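From: Seren Prosser
To: Rilport Residents list
Date: June 26, 2020
Subject: Re: Re: Compost bays, again

Pendo Nzioka wrote:
> Hi all,
>
> I went down to the garden this morning and the middle bay has gone
> slimy again. There is a whole rotisserie chicken carcass in it and
> what I'm fairly sure is a bath mat. Could we please settle who is
> turning which bay, and when? I did it four times in a row in autumn
> and my back has lodged a formal complaint.
>
> Also, does anyone know where the good fork went? The one with the
> green handle. I've been using the one with the bent tine and it
> feels like eating soup with a comb.
>
> And Seren, you said in February you'd write down how the bays are
> supposed to work. Did that ever happen?
>
> Pendo

Hi Pendo, hi everyone,

It did not ever happen. I had a page and a half, which I then used to start the fire pit at Adhiambo's birthday. So I'll have another go now, while it's raining and I'm cross about the bath mat.

There are three bays. Left bay is for adding. Middle bay is for leaving alone. Right bay is finished compost you can take home in a bucket. That has been the arrangement since the bays were built out of the old Šindelář pallets, and it is painted on the boards in letters as tall as my hand, although I concede the paint has faded and the middle bay now says "REST NG", which could be anything. A surname, possibly.

Somebody has been adding to the middle bay. I don't want to know who. If you lift the lid and there is already a layer of lovely brown crumbly stuff, please shut the lid and take one step to your left.

On slime. It's nearly always too much green and not enough brown. Green is kitchen scraps, lawn clippings, coffee grounds. Brown is dry leaves, torn cardboard, straw, the shredded paper Mwende brings home from work. The books will tell you there is a ratio. I've never met a household that weighs its banana skins, so: every time you tip in a caddy of scraps, tip in two caddies of brown on top. There's a wheelie bin of brown beside the tap with a scoop in it. When that bin is nearly empty, say so on this list before it's entirely empty. Last time we found out by way of the smell.

Things that should not be in there, going on recent evidence: chicken, lasagne, the bath mat, tea bags of the silky pyramid kind (they're plastic and will outlive us all), citrus by the bucketload, and those "compostable" cups. The cups do break down, in an industrial facility, at temperatures our heap can only dream of. We dug one out of the right-hand bay after a year and you could have had a flat white in it.

Danica asked me off-list whether the heap is getting hot enough at all. It was, in summer. Winter it sulks. I stuck the long thermometer in last week and it read 12, which is barely warmer than my kitchen before I've put the heater on. It will pick up if it's turned and if we stop drowning it, and the lid helps with the second. The lid goes back on. The lid is not a seat.

Before I get to the roster, have a look at these two. I'm told neither is compost.
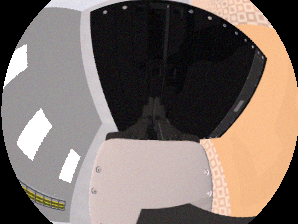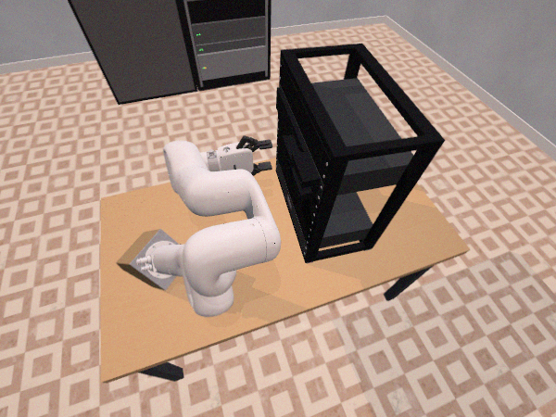 Right. The roster. Turning happens every 10 days or so in the warm months and once a month from now until spring. It takes up to 3 people if you want it to be pleasant and one person if you want it to be Pendo. I propose pairs:

July: Pendo is excused. Me and Adhiambo.
August: Danica and Mwende.
September: whoever has been putting things in the middle bay. You know the way.

If nobody owns up for September I'll draw flats out of a hat, and the hat will be the one I wear for turning.

How to turn it, for those who've managed to avoid it so far. Take the front boards off the left bay. They slide straight up, and if one sticks, wiggle it, don't kick it (see: the board that now has a hinge). Fork everything out onto the tarp, breaking up the clumps as you go. Then fork it back, with what was on the outside going into the middle. If it's wet, add brown as you go. If it's dusty, give it half a watering can. You want it to feel like a sponge somebody has wrung out. Boards back in, lid on, rinse the fork, hang the fork up.

Which brings me to the green-handled fork. Adhiambo lent it to her cousin over in Surka for an afternoon's potato digging, and that was at Easter. She says she'll ask for it back. She said the same at the end of April, in the same tone. Meanwhile I've bought a second-hand one off a bloke at the tip shop, and it's hanging on the left hook. It's heavier than the old one but all the tines point in the same direction, so we're ahead.

On rats, as it's bound to come up. Yes, there's been one. Danica saw it by the fence and so did her dog, who did nothing. There's mesh under the bays, but mesh is no match for a rotisserie chicken. No meat, no cheese, bury the fresh scraps under the brown, and it'll go and bother somebody else. I'm not putting bait down, partly on account of the owls and partly on account of the same dog, who I wouldn't back against a box of anything.

The finished stuff in the right bay is ready and there's a fair bit of it. Sieve it if you're using it for seedlings; the sieve is behind the shed door. Don't bother if it's going under the lemons. Please take a bucket or two each and leave some for the Liris Street people, who did give us all those leaves in May and have been very patient about it. They also gave us a quantity of gum leaves, which take forever to rot, but one doesn't say so.

I'll repaint the boards when we get a dry weekend. Suggestions for clearer wording than "RESTING" are welcome. Adhiambo has already put forward "NO", and I'm warming to it.

Pendo, I fished out the bath mat. It's on the fence near the tap if anyone wants to claim it, and it'll be going in the red bin on bin night.

Seren
Flat 2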